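We use cookies to keep this site running and to count visits. By continuing you accept our cookie policy.

About Rirkine

Rirkine is a training and records contractor for military recruiting offices and reserve units. We work from one site in Mandville and a smaller office in Bellamy. Our work covers three areas: preparing applicants for entry testing, maintaining service record files, and running supply clerk courses for reserve personnel.

The company began as a records transcription shop. Paper enlistment files were keyed by hand and checked twice against the original. The double check is still in use for any file that affects pay grade or time in service.
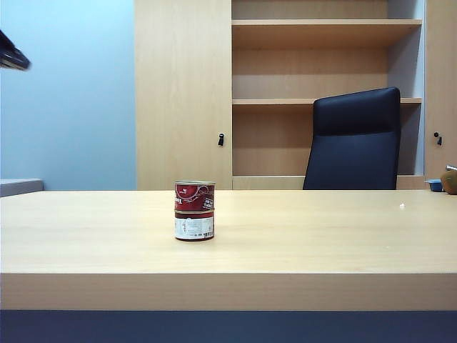

Training and Courses

The supply clerk course runs 308 hours, of which 196 are taught in the classroom and the rest are completed at the student's home unit. It covers stock numbering, receipt and issue, shelf-life control, field ration accounting and loss reporting. Students who miss a block may repeat it at the next session without paying again.

Entry test preparation is offered in the evening at both locations. Class material is reviewed each June and reissued with a new revision letter. Older revisions should be returned or destroyed.

Brindine

Brindine is our record tracking system. It logs each movement of a file, the clerk who handled it and the reason for the transfer. It does not hold classified material and is not connected to any system that does. As of November 30, 2022, it held 1,445 active unit accounts. Accounts with no activity for 400 days are locked and must be reopened in writing by the unit's records officer.

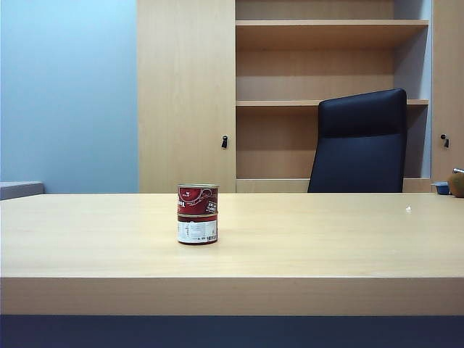
A small can with a red and white label, standing on a desk.

Working With Us

Rirkine is a private company. We do not recruit, and we cannot advise on eligibility, medical waivers or bonus payments. Those questions go to the recruiting office handling the application. Units requesting course seats should send a roster and a funding document to the Mandville office. Requests for record corrections go to Bellamy and need a signed copy of the source document.

Contact | Privacy | © Rirkine. All rights reserved. | Back to top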